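Board index > Reading Room > Series and Sequels

Topic: Hotham book four, did anyone else finish it feeling a little cheated?

marrowfen
Hello all, long-time reader and very occasional poster. I finished the fourth Hotham book on Sunday, and I've been walking around the house arguing with it ever since, so I figured I'd better bring it here before my family asks me to move out. Spoilers for books one through four, obviously.

I have loved this series since the Lillberg was still a freighter with a leaky reactor and a crew of six. What got me in those early books was how small everything was. You knew who slept where, who was feuding over the galley, which hatch stuck. Now the Lillberg is a flagship, there's a war on, and I counted 60 pages before anyone I cared about got a line of dialogue. The siege of Birner Station is very well done, I'll give it that, but I kept wanting to go back to the galley.

So my question is, does it win you back on a second read? And should I bother with the prequel novella?

tolliver_oats
Welcome back, marrowfen! I'm going to disagree with you, but in a friendly way, because I think book four is the best of the lot. The whole point of the early books was that these were people who never wanted to matter to anybody, and then they do, and it costs them. If we'd stayed in the galley for another 700 pages I would have been happy as a clam, but I don't think I'd still be thinking about it weeks later the way I am with the Birner chapters. The scene where the engineer reads out the list over the intercom had me sitting in my parked car for a good long while (I do the audiobooks on my commute).

The novella is lovely. Read it!

quillandkettle
I'm somewhere between you two. The siege is terrific and the list scene made me cry as well, but I do think the middle sags. All that business with the trade council could have been a chapter, and it's most of part two. I had the same trouble with book three, and I forgave it then since the ending was so good.

marrowfen, my advice is to reread the first one before you decide anything. I did that last September when I was laid up with my knee, and there's a lot more of the war in it than I remembered. The business with the sealed cargo on the way out of Hallgrímsson is the whole of book four in one chapter, if you squint.

pinwheel_dot
Oh, I'm so glad this thread exists! I'm only partway into part three so I skimmed the spoilers with one hand over my eyes, but I wanted to say I'm enjoying it, trade council and all. I like a good long meeting in a book. My mother was the same way, she'd skip the sword fights and read every word of the banquets.

Also, for those of you who asked in the convention thread, I've settled on my outfit for the Hotham readers' brunch. It's nothing fancy and it's not a costume exactly, but I wanted the loud shore-leave look from book two, when they all go down to the market and come back dressed like somebody's curtains.

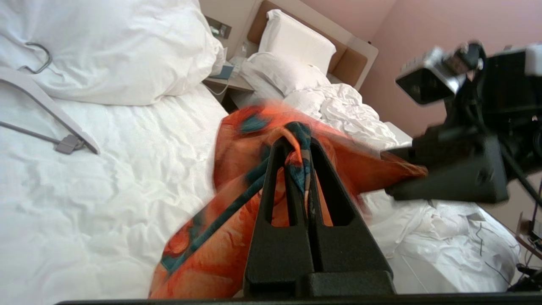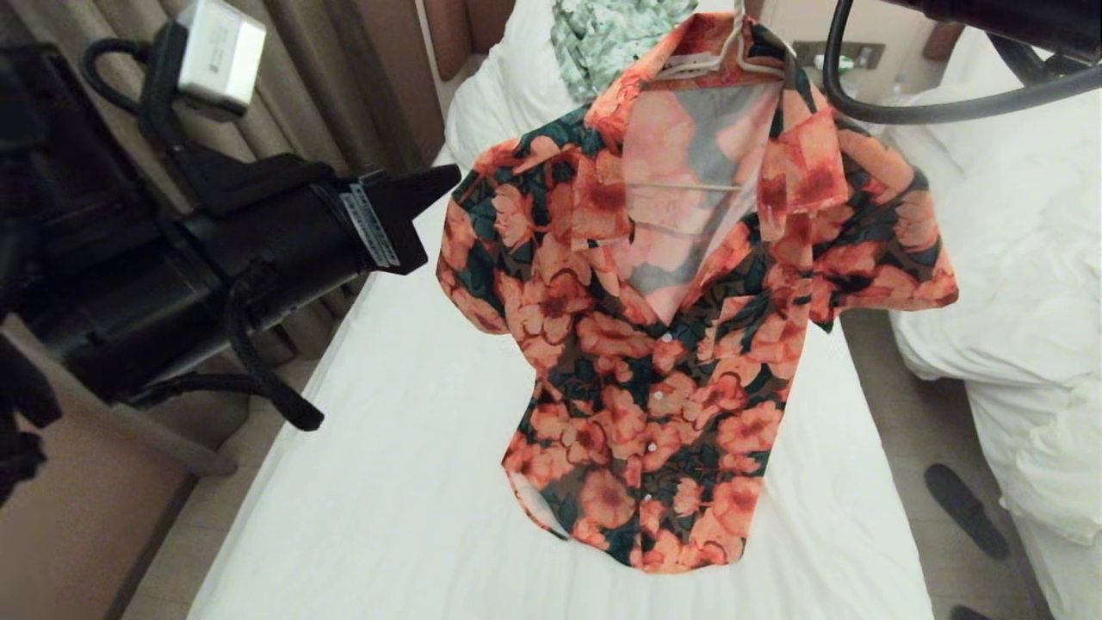

Orange and teal scarf first, then the flowered shirt on its hanger

tolliver_oats
pinwheel, that is perfect shore leave, and the teal in both of them is a very nice touch. Somebody's curtains indeed. I'm bringing my same old hat.

saltmarsh_ed
Hate to be the grump at the brunch, but I'm with marrowfen, and I'd go further. I think the series should have stopped at three. The ending of three was an ending. They sold the cargo, they patched the reactor, they had that dinner. Everything in four has to undo some piece of that to get going, and I resented it every time. The pilot had made her peace with her sister! And then in chapter two they're not speaking again, over a letter we never get to read.

I will say the prose is better than it's ever been. I just wish it was being spent on something else.

quillandkettle
We do get to read the letter, though. It's in the novella, near the end. I agree it should have been in the main book, that's a pretty mean thing to do to folks who only buy the novels.

saltmarsh_ed
Well, now I'm annoyed in a whole new way. Thank you, I think.

marrowfen
All right, you've talked me into the novella, if only so I can be annoyed properly alongside ed. And quill, I'm going to take your advice and start over from the first book - my copy has lost its cover and part of the map, but it's all there otherwise.

tolliver, I did go back and reread the list scene last night after your post. You're right about that one. I still say the council chapters are a slog, and I don't think a third helping would change my mind, but that scene is as good as anything in the first book.

pinwheel, come back and tell us when you get to the end of part three. I want to know what you make of the airlock.

pinwheel_dot
What airlock??

tolliver_oats
Keep reading, dear.

Topic views: 3,054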